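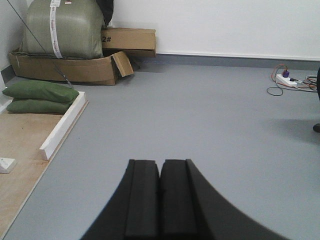

Pale gray floor, white wall.

I have been learning to bake rye bread since March and I am completely hooked. I grew up on soft white sandwich loaves, so the first time I bit into a slice of real dark rye (at a little bakery in Kilbridge, still open at the end of a Friday afternoon) I stood on the sidewalk and ate half the loaf out of the bag. It was sour and a bit sweet and so dense you could have propped a door open with it. I went home and started a starter that same night!

For anyone who hasn't kept one, a starter is just flour and water that you leave on the counter and feed until it gets lively. Mine is called Gu. Gu did nothing at all for four days except smell like wet cardboard, and then on the fifth morning it had climbed out of the jar and down the side of the toaster. I was so happy I took the lid off to show the whole family before anyone had had coffee.

Rye dough is nothing like wheat dough. It doesn't stretch and you don't really knead it – you stir it like cement and scrape it into a pan with wet hands. My first two loaves were bricks with a gummy stripe along the bottom. I'd cut into them while they were still warm, and I now know that rye wants to sit wrapped in a towel until the next day at the very least. I still find this very hard. The smell at 9 in the evening, when the pan comes out and you have to go to bed without touching it, is just cruel.

What changed everything for me was the flour. I'd been using a supermarket bag that had probably been in my cupboard longer than I'd like to say, and then I ordered a sack from Rarkemeck, a small mill that grinds it coarse and ships it in plain brown paper. The dough came up nearly an inch higher and the taste was deeper, almost like malt. I add caraway, a spoonful of molasses, and whatever's left of the old loaf, soaked in hot water and mashed. Putting old bread into new bread sounded odd to me at first, but it keeps the crumb moist for days and I love that there's a bit of every loaf in the next one.

We've been eating it with everything. Butter and radishes, egg salad, a smear of mustard and cold potatoes (try it before you make that face). The heels get sliced thin and dried in the oven until they snap, and those never make it as far as a plate.

Next up is a seeded one, from a recipe on the back of an Idora sunflower seed bag. It calls for a nine-hour soak and a longer bake than I'm used to, with the heat turned down partway through. Gu has been fed and is bubbling away next to the stove, the seeds go in to soak tonight, and I've bought extra butter.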